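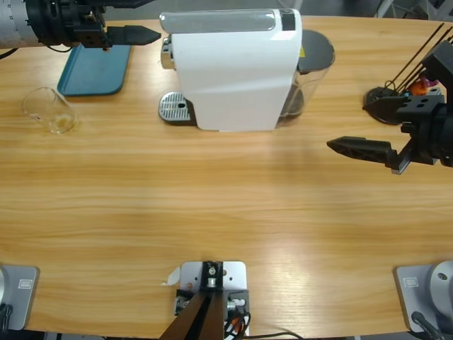

Visit report: the Drarkik foundry and garden metalwork yard

Drarkik makes cast and fabricated metal ornament for gardens: wall plaques, sundials, armillary spheres, finials, bird baths and a small number of gates. The works opened to trade and public visitors in October, and I went on the morning tour, which started at 9.30. My interest was in outdoor wall pieces, chiefly how they are finished and fixed. The notes follow the order of the tour.

Pattern shop

Most of the current range begins as a carved pattern in lime or resin board. The older patterns are kept on open racking along the north wall, each stamped with a number. The highest number I saw was 585, a leaf border for a circular plaque. Patterns are made oversize to allow for shrinkage as the metal cools, and the allowance differs between aluminium and bronze, so a design sold in both metals needs two patterns. Visitors were allowed to handle a pair. The difference in size is hard to see by eye and obvious when one is laid on the other.

Draft angles on the relief work are generous. This explains the slightly soft look of the faces and petals on the cheaper plaques. Sharper detail is cut back in by hand after casting, and only on the bronze pieces.

Foundry floor

Casting is in green sand for aluminium and in lost wax for bronze. We watched an aluminium pour from behind a rail. The moulds were for a square plaque 36 cm across, poured flat, with a riser at each corner. Knock-out was not shown, as the castings are left until the afternoon. A tray of finished castings from an earlier run had been put out with the runners still attached, and the wall thickness was even across the ones I checked.

Copper sheet work is done in a separate bay. The sheets are annealed, pressed over a former and then worked from the back with hammers. Edges are rolled over a wire, which stiffens the panel and removes the sharp edge. On large pieces a steel frame is fixed behind the copper. I asked how the two metals are kept apart, as contact between them outdoors will corrode the steel. Nylon washers and a strip of butyl tape are used at every fixing point. One panel had been left face down on the bench with the frame on, and the tape ran the full length of each member.
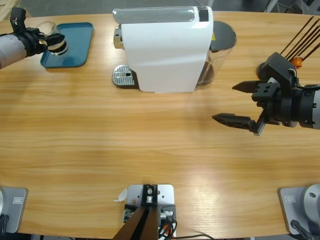
Patination and coating

This was the most useful part of the tour. Three finishes are offered on copper and bronze: brown, green and flame. Brown is a hot-applied sulphide finish, sealed with wax. Green is built up in several thin coats over a day or more and takes the longest. The flame finish is produced with a torch alone, and the colours depend on how long the heat is held.

The flame finish is the least stable outdoors. Test plates on the south wall of the yard showed lacquered and unlacquered samples side by side. The unlacquered plate had gone an even dull brown with hardly any of the red and blue left. The lacquered one had kept its colour except near the lower edge, where water sits. Drarkik now folds a small drip along the bottom of each panel to deal with this.

Aluminium is powder coated off site by Vokia. The castings come back in batches of 100 and are inspected under a lamp at the door. Rejects are stripped and sent again. The common fault is gas trapped in the casting, which expands in the oven and leaves a pinhole in the coating. I looked through one crate and found pinholes on the reverse of two pieces and none on a front face.

Is a lacquered copper panel suitable for a coastal garden?

It can be used there, but the lacquer should be washed down with fresh water several times a year and renewed as soon as it lifts at an edge. Drarkik's own advice for exposed sites is to choose a waxed brown or green finish, which can be touched up at home with a cloth.

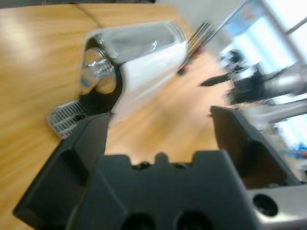
Is the same panel safe on a rendered wall?

Wall type matters less than the gap behind the panel. Run-off from bare copper will stain pale render green, and a spacer of at least 2 cm with a working drip edge keeps most of it clear of the surface.

Fixings and mounting

A display wall in the dispatch area shows the same plaque hung in four ways: keyhole plates, threaded studs set in resin, a split batten, and a chain. Studs are supplied as standard for anything heavy. The split batten is an extra, and in my view the better choice on uneven brick, where studs tend to pull the panel out of true.

The stainless brackets are bought in from Tramik. They are plain, the holes are slotted to allow for drilling error, and the slots run in both directions on opposite brackets. A printed paper template is packed with each order. 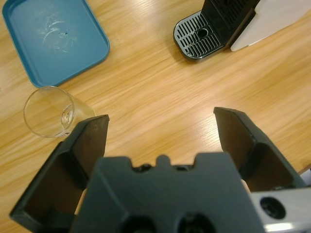

The template is full size and marked for level, though it has no allowance for mortar joints. On old walls it would be worth moving the holes to suit the brick and using the slots to take up the difference.

Yard and seconds

Seconds are sold from the yard at the end of the tour. Most were bird baths with uneven rims and sundials with small surface faults. The sundials are cast with hour lines for one latitude only, and the label states this. Terracotta pots in the same yard are made by Bermúdez and are sold at full price. Several had been planted with sedum and stood on lead-coloured resin feet.

Practical notes

The tour takes a little under two hours. Closed shoes are required on the foundry floor and are checked at the gate. Parking is on hard standing beside the pattern shop, and larger pieces can be loaded there. Trade price lists are handed out on request, but they do not cover patinated work, which is quoted separately by size and finish.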